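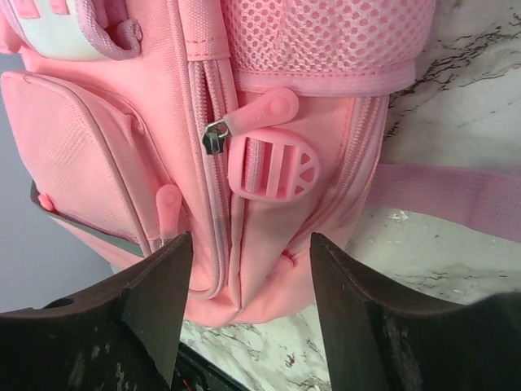

Fokside opens bookings for spring souvenir and craft market tours

Tue 27 March

Fokside, the small-group travel company, has opened bookings for its new programme of market and workshop tours. The tours run on foot and by bus through the old quarter of Varela, with stops at food stalls, a dye house, two paper makers and the covered market, where most visitors buy their gifts to take home.

There are 300 places in the first season. Each tour lasts a full day and includes lunch, bus fares and entry to the dye house. Shopping is not included, and guides do not take commission from any of the stallholders.

"People kept asking us where to buy things and what a fair price was," said Pauline Rowbotham, who runs the programme. "We used to give them a printed list. A day with a guide works better, and the list was always out of date by the summer."

Guides Chunhua Ren and Mattes Buschmann will lead the tours in English and German. Mandarin tours with Fengying Pan are on Saturdays only. Groups meet at the north door of the covered market, next to the tram stop.

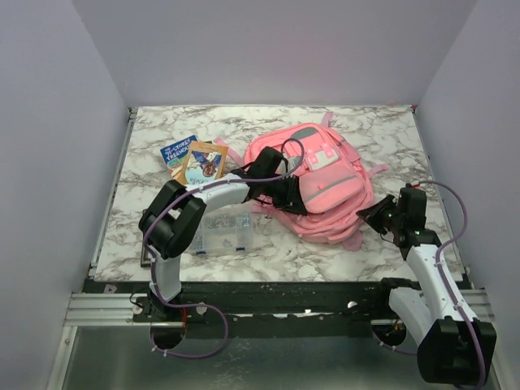
What visitors can buy

The covered market was first recorded in 1606 and still trades six days a week. Dried figs, quince paste and walnut biscuits keep well and can be bought at any point in a trip. Soft cheese and fresh herbs are best left to the last day. Glazed bowls are sold on the upper floor, and most sellers will wrap them for a flight if asked before paying.

The dye house sells scarves and cushion covers from its own shop. It takes cash and cards. The paper makers take cash only, and the nearest cash machine is on the far side of the square.

Shiyu Zhong of Clundomico, the guest house group that is a partner in the programme, said guests at any of its houses can leave parcels at reception until they check out. Clundomico can also arrange postage for heavier items.

Bookings can be made through the Fokside office or at any Clundomico reception desk. The office is closed on public holidays. Places can be moved to another date free of charge up to two days before the tour.
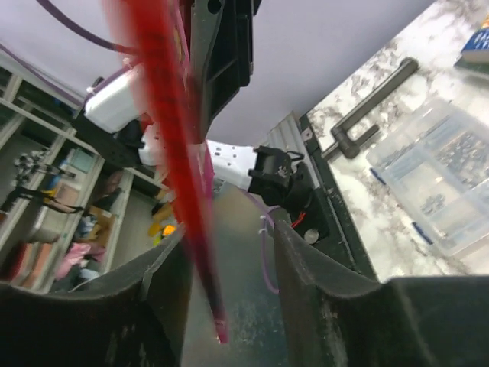
Can I join for the afternoon only?

Afternoon places are sold on the day at the north door, if the group is not full. They cover the dye house and the covered market but not lunch.

Press enquiries: Pauline Rowbotham, Fokside, extension 518.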